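Do Refill Shops Really Cut Bathroom Waste?
Greer Laing, Consumer Studies project, Trostmont 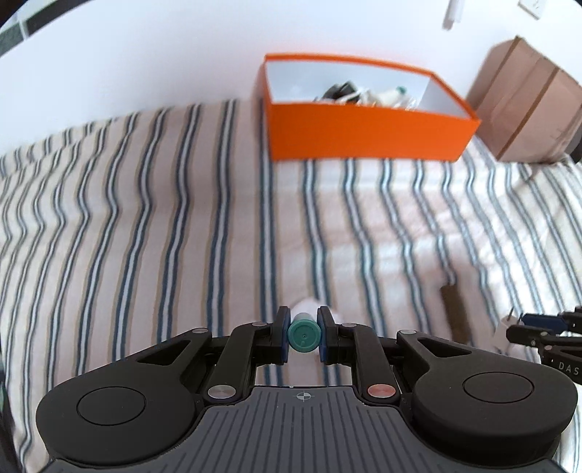 Figure 1. A small white container with a teal cap.

Refill shops say they save a lot of plastic. I wanted to know if that was true for students in the Stodum and Pons dorms, or if it was mostly a nice sign in a window.

In December I put out an online survey asking what people did with their last empty shampoo or lotion bottle. I got 587 answers. Of those, 296 people said they had been to a refill shop at least once. That sounds great until you look at the next question, which asked if they had gone back with the same bottle. Most had not. Many had bought a new "refillable" bottle on the first trip and then left it in a drawer.

Woroser, the shop closest to campus, has a poster that counts "bottles saved." I asked how the number was worked out. Every sale is counted as one bottle saved, even when the customer buys a new bottle to put the soap in. I don't think that should count.

Price was the other problem. I compared 5 products with the store brand at the supermarket, and only 2 were cheaper by weight. The hand soap was one of them. Shampoo was not even close.

My survey has weak spots too. People who care about waste were more likely to fill it out, so the real share of refill users is probably lower than mine. I also trusted people to remember what they did, and I'm not sure I would remember myself.

If I did this again, I would weigh the trash from one hallway for a month and skip the survey.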